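# Pairs Day at the Waststead Mitten Table

August 26, 2023

Yes, it's still summer, and yes, we're sorting gloves! The winter swap shelf at Waststead opens as soon as the first cold mornings arrive, and the sorting is my favorite job of the whole season. 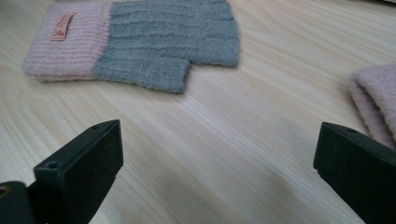 Pink and blue-gray on the fuzzy fingerless one, with the little label still on its cuff.
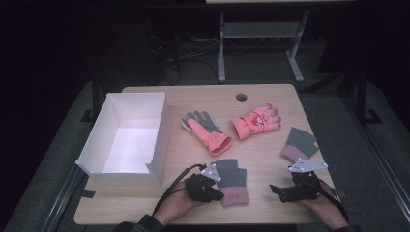

Pinks and grays out together beside the open white box. The two knit ones with ribbed cuffs look like a pair to me, and so do the salmon-pink and gray one and its neighbor with the small printed design.

**Do gloves have to match to go on the swap shelf?**

They should be a pair in size and warmth, and we do try hard to keep original partners together. If a left and a right from different homes are close in thickness and fit the same hands, we'll clip them together and put them out as a "cousin pair." Kids adore these, and some of them pick the cousins first! True singles go in the Ingate basket by the door, where they wait until May in case the other one shows up.

## How we pair

Gerrit Boersma taught me to start with the cuffs, and I've never gone back. Colors fade at different speeds if one glove has spent a winter in a sunny car, but the ribbing stays the same. Lay both cuffs flat, look at the rib width, then check the thumbs. After that you can worry about shade.

Labels help too. A pair from the same maker will often have the tag in the same spot on each cuff, or on one cuff only, so please leave tags on when you donate, even the scratchy ones. Trim them at home once you've picked your pair.

Fuzzy yarns get their own pile. They shed on everything, they hang on to lint like you wouldn't believe, and they're so soft that I always end up trying one on (purely for quality control).

## Last season's tally

We sent 341 pairs home with people, which still makes me grin. Humaira Warraich kept the tally on the back of a Driketti seed catalog, and she'd like it known that her handwriting is perfectly readable.

The most wanted sizes were kids' 4 through 7, and we ran short of those early. Fingerless gloves also went fast, mostly to people who walk dogs or wait for buses and want their phone hand free.

## If you're bringing some in

- Wash and dry them fully first. Cool water and a flat towel are best for anything fluffy.
- Clip or safety-pin pairs at the cuff. Please don't knot them, it stretches the ribbing.
- Small holes are fine! We have a mending evening for those, and matching yarn is welcome if you have any left.
- Waterproof ski gloves go in the Verschueren crate, separate from the knits.

Drop-off is at the side entrance, and there's a bell if the door is shut. Give it a good long push, the first ring is always faint.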